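Workshop notebook, February
Remigiusz Kalinowski

Back at the bench at 7 this morning, which is the only hour when the compressor next door is off and I can hear myself think. Coffee from the machine on the landing. It was terrible and I drank two.

So, the snack tin. I know we said the tin was a side thing, but Shanthi Bhuiyan has been going on at me to write it up properly and she's right, because the last three entries in this book are all Yamuna's and all beautifully neat and mine are on the backs of envelopes. Here goes.

What we're after, for anybody who picks this book up cold: Lò wants a refillable snack tray for waiting rooms, guest rooms, the end of a reception desk, that kind of place. Somebody tops it up in the morning, people pick at it all day, and by evening it should still look like something you'd want to put your hand into. They don't want compartments. I argued for compartments (I still have the drawing, I'm quite fond of it!) and they said no, people don't put things back in compartments, and then you've got one sad empty square in the corner for the rest of the afternoon. Fair enough. One open tin, everything in together.

Which means the whole job is really about the mix. How deep do you fill it, how big are the packets, and does anything stay on top long enough to get chosen? Flat packets slide under everything. Long ones stick up and get taken first because there's an end to grab. The soft bags sink to the bottom and sit there until somebody goes digging, and then the digging turns the whole lot over and you have a different tray.

I made the first fill too deep. It looked gorgeous, heaped up like a holiday basket, and the minute Ourania Kalogeropoulos took one packet from the side the entire front slope let go and went over the rim. She put them all back very politely. Second fill I went the other way and you could see far too much of the bottom, and it looked like the end of a party. The third one is the one I like. Things lie on each other at odd angles, a few lean on the walls, and you can get your fingers down between them.

The tablecloth is from my house, before anyone asks, it's the kitchen one. The bench top was making me miserable. Nobody is going to put this tray on scratched gray steel with a vise at one end, and I can't judge color on it either. A bit of pink check and suddenly it's somebody's table and you can tell whether the gold is too much. (It is a bit much. I like it anyway.) 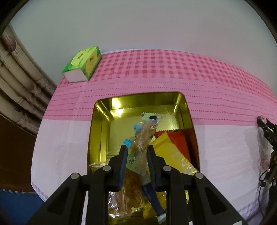
Glare is my main complaint. The walls are so shiny that the inside far one throws the light straight back at you, and if you're sitting down with a window behind you that's mostly what you see. The floor has a texture to it and behaves much better. I'd like to ask Pekside for a tin with that same texture carried up the sides, or even just halfway up. Jarosław Grabowska thinks it'll cost more than the client will stand for. He also thinks the shine is what makes people look over in the first place, and I can't say he's wrong about that, I looked over.

On the wrappers. The clear ones do a lot of work for us. When you can see the filling you know what you're getting, and a tray that's all printed foil makes you pick things up and turn them over and put them down again. But all clear would be dull as anything, it'd look like a specimen drawer. You need the yellow and the red in there to wake it up. I had them over on the right this time and I think I'd spread them out more, one at each end, so that the tray doesn't look lopsided from the chair side.

Serrated ends are good. They stand up a little and they give you an edge to pinch. I want the long sticks near the middle, where they can lean on their neighbors, because put against a wall they just lie down.

The shredded stuff in the clear bag I keep going back and forth on. The color is lovely, that orangey brown, and it fills a gap like nothing else. It's also the first thing to get crushed if the heavier packets go in on top. Yamuna Nair says put it in last. I say if it goes in last it ends up covering everything. We're going to try it both ways and whoever loses is buying lunch.

Numbers, such as they are. A fill comes out at 846 grams with the tin. Emptied down to the point where I'd be embarrassed to offer it to a guest, some 241 grams are still in there, again with the tin, so the useful part of a fill is smaller than I'd told Lò and I need to write to them. My 45-minute refill idea is dead, too. No receptionist on earth is coming over to fuss with snacks every 45 minutes. Once at opening and once after lunch, and the mix has to survive on that.

Tissues: leave a box on the same table. I had one at the back corner and everyone who ate something reached for it without thinking. The cube kind takes up hardly any room. Worth putting in the notes to the client as a suggestion, though I'd want it farther from the tin so hands don't cross over the food.

We still have no answer for the empties. People fold up the wrapper and put it back in the tray! Shanthi does it, I do it, Jarosław swears he doesn't but I've found them. After an hour or so you're picking through a mixture of snacks and garbage and that spoils it faster than anything else I've tried. A small dish alongside would do it, maybe in the same gold, maybe something plainer so it doesn't look like an offer. Bimell had some little lidded ones in their last catalog and I've asked Ourania to dig it out.

To do before I forget:

Write to Lò about the weights.
Ask Pekside for a textured-wall price, and a shallower tin while they're at it.
Two fills, soft bag first and soft bag last, same packets otherwise.
Find the catalog page with the dishes.
Take the tablecloth home and wash it, I've been asked about it twice.

Yamuna has the bench from noon so I'm leaving the tin on the shelf by the sink with a lid on. Please don't eat the red ones, I've only got a few left.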